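Forum: Arms and Grippers > Teleoperation and Teaching
Thread: Two-arm bagging demos, how clean should they be?

haziq_hidayat
Posted May 27, 2021

I'm recording remote control demos for a two-arm task with cloth and a clear plastic bag. Leader arms on my desk, follower arms in the cell. I have 124 episodes so far and the policy still closes the gripper on nothing about half the time. It reaches the bag fine and then pinches air just above the plastic.

Should I throw out every episode where I fumbled the grasp, or keep them?

benchrat31
Throw them out. If you pinch air and try again, you are teaching it to pinch air. I cut a set down to 31 clean runs once and it did better than the full set.

Marlow_K
I disagree with that. If it only ever sees perfect grasps it has no idea what to do after a miss. Keep the ones where you missed and recovered. Drop the ones where you gave up or reset by hand.

benchrat31
Recovery demos are fine once the basic grasp works. His doesn't.

guillot_fan
What leaders are you using? I had the Guillot kit and the trigger had so much slack that the follower closed late every time. Looked exactly like bad data.

haziq_hidayat
Bramix leaders, printed handles. Slack is small, I checked it with the gripper on a foam block. Delay is not noticeable by eye.

Marlow_K
Can you post your setup? Hard to say more without seeing what the camera sees.

haziq_hidayat
Still from the fixed camera, right arm down in the bag. Red and black plaid cloth is in there too.

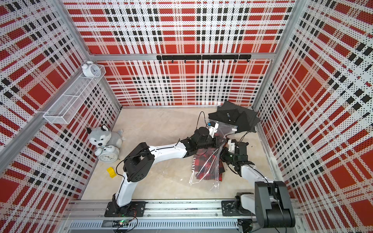

Reply 9
benchrat31
Your walls are plaid and your cloth is plaid. Under clear plastic with glare on it. I would swap the panels for plain gray before recording anything else.

Marlow_K
I'd leave the walls. A busy background is good for it in the long run. The glare is the bigger problem, those streaks will move whenever the bag moves. Try a softer light and add wrist cameras if you don't have them.

benchrat31
Good in the long run if the background changes between episodes. Does it?

haziq_hidayat
No, same panels in all of them. No wrist cameras yet either. The clocks and the husky get moved around between sessions, the walls don't.

guillot_fan
Then test it cheap. Tape gray paper over the back wall, record 10 episodes with a plain cloth, same bag. If the air pinches go away you know where to look.

Marlow_K
Fine by me. Also slow down on the last bit before you close. Most people rush it on the leader and there are only a few frames of the part that matters.

haziq_hidayat
Will do the paper test first and then order 2 wrist cameras. I'll keep the recovery episodes in a separate folder for now and train with and without.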